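Print this page | E-mail this page

Woldemariam Building: Cleaning and Dusting FAQ for Tenants

These are the questions the building office gets most often about day-to-day cleaning in the suites and shared rooms. If yours isn't covered, ask Yeshi Worku at the front office or leave a note in the office mailbox.

What does the cleaning crew do, and what is left to us?

The Widano crew empties the trash, vacuums the hallways, and cleans the restrooms and the kitchen on each floor. Inside your own suite they vacuum open floor and nothing else. Desks, shelves, equipment, windowsills and anything mounted on your walls are yours to dust. Tenants who want the crew to do more can add a suite cleaning to their lease. Ask for the rate sheet.

When does the crew come?

Weekday evenings after 7:00 p.m. The shared kitchens also get a longer cleaning on Saturday morning, so please clear the counters and the drying rack before then.

Where are the supplies?

Every floor has a supply closet next to the freight elevator. It should have spray bottles, a bucket, a broom, a dustpan and clean cloths. Your suite key opens it. Put bottles back with the caps closed. If something has run out, write it on the sheet inside the door.

Can I use any cloth for anything?

No. Paper towels and rough sponges scratch glossy paint and plastic covers. Use a soft, fluffy cloth on painted metal, screens and anything shiny, and keep the old cotton rags for floors and spills. Don't take a cloth that was used in a restroom back into a suite.

What happens to dirty cloths?

Drop them in the lidded bin in the supply closet. They are washed and put back on the shelf. Please don't put cloths with paint, oil or solvent on them in the bin. Call the office and we will tell you where to bring them.

Do fire extinguishers need to be dusted?

Yes, and they are easy to forget. Dust settles on the shoulder of the cylinder and around the handle, and after a while the label gets hard to read. Once a month is plenty. Wipe with a soft cloth, dry or slightly damp with plain water. If it's damp, go over the metal again with a dry one.

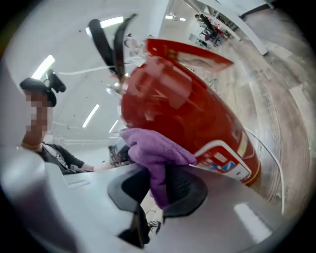

Go gently around the label and any inspection tag. Wiping back and forth across a lifted corner will peel it further. If the instructions can't be read after cleaning, let us know and we'll have the service company look at it.

Can I use a spray cleaner on an extinguisher?

Please don't. Solvents and strong cleaners can damage the plastic parts and the printing. Skip furniture polish and car wax too. Water on a cloth takes care of ordinary dust, and a drop of dish soap will lift a greasy film in the kitchens.

Is it all right to take it off its bracket to clean behind it?

Leave it mounted if you can reach. If you do have to lift it down, keep it level, leave the pin alone, keep your hands off the lever, and hang it back in the same place as soon as you're done. Never leave one on a desk or the floor overnight. An extinguisher that is dented, rusty, missing its pin or showing a needle outside the green should be reported the same day, even if it looks fine otherwise.

Who does the inspections?

Robel Tefera does the monthly walk-through for the building and signs the tags. The yearly service is done by an outside company in January, and we post a notice by the elevators beforehand. Wiping down an extinguisher does not count as an inspection, so don't write on the tag.

What about smoke detectors and exit signs?

Don't clean those yourself. Detectors can be set off by a duster or a spray. If one looks dusty, call the office and Robel will come up with the vacuum.

We spilled something on the carpet. Now what?

Blot it with a cotton rag and cold water and call the office, extension 364, the same day. We have a small carpet machine that 2 suites can't borrow at once, so there may be a short wait. Please don't use bleach.

Print this page | E-mail this page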